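Re: [paths-and-robots] Draft good practice notes, section 4 (shared paths)

In March the Eltorgate list wrote:
> Section 4 now says a delivery or survey robot on a shared path must
> keep to the right, slow to walking pace before any bend where the
> far side is hidden, and stop if it can't tell what the surface is.
> Comments welcome, but please keep them to the wording.

OK, wording it is, mostly! I read the whole thing over coffee and I like it a lot more than the last draft, which had 35 separate "shoulds" in it and I couldn't have told you which ones mattered. My two gripes are both with that one paragraph.

First, "keep to the right" assumes there's a line to be right of. Plenty of park paths don't have any paint on them at all, and Gala (our little path runner, for the newer folks) has to work out where the middle is from the edges. If the edge is dead leaves on one side and lawn on the other, okay, it copes. But I'd like the text to say "keep to the right of the usable width" and then say who decides what usable means. Right now I could read it three ways.

Second, the bit about surfaces. "Can't tell what the surface is" would have us stopping all day long! Dark patches on asphalt might be water, might be newer paving, might be a shadow. I'd much prefer "slow down until it can tell, and stop only if it still can't."

The bend part I'd leave exactly as it is. A left-hand curve around a bank is the one that worries me, even in winter with the leaves down, and I don't want anybody talking us out of the slow-down there. 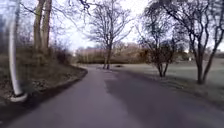 Noh wrote back off list, and said I could pass it along, that "slow down until it can tell" is no good as a rule because you can't test it. You'd need a speed and a distance, written down, or every builder will claim their machine passes. Also that stopping in the middle of a path is a hazard all by itself, and the draft never says where to stop.

Fair, and I missed that second one completely. So how about this for the middle sentence:

> If the surface ahead is uncertain, the robot shall drop to walking
> pace. If it is still uncertain at stopping distance, it shall stop
> as close to the edge as it safely can.

That still needs a number for the distance. The Grindance notes have a table for it, but it was worked out for indoor floors and I wouldn't trust it outside. If anyone has outdoor braking figures they can share, please send them to the list and not just to me, my inbox is at 1243 unread and things sink.

Oh, and the cross-reference in 4.2 still points to the old numbering.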